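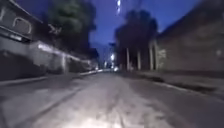 The lane at dusk, blurred.

Re: [lanes] Street lamps, again

Nayeli Villanueva wrote:
> Has anyone had a reply about the lamp hours? I rang Prolance
> twice and was told it was a matter for the district. The
> district told me to ring Prolance. I have now spent 80
> minutes of my life listening to the same pan pipes.

Nayeli, you got pan pipes? I only got a beep.

I do have a reply, of sorts. I wrote in February, quoting our old ticket number (1077, for those who collect them), and the answer came this week. It thanks me for my interest in drainage. Page two says the lamps are switched on "in accordance with the lamp schedule". I asked for the schedule and was sent the schedule for Horkholm, where I hope they are enjoying ours.

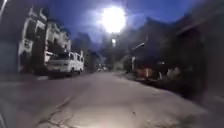 Grasova, August 10, 2018

Two things before the meeting. First, the petition stands at 106 names and we need 400 before they are obliged to read it. Espinoza the baker will keep a copy on the counter again, so please stop signing it twice, you know who you are. Second, could whoever has the 2016 minutes return them? They contain the only written promise we ever got, even if it was about benches.

I can't do Tuesday. Any other evening is fine, provided it ends before the last bus.

Nayeli, can you bring the map?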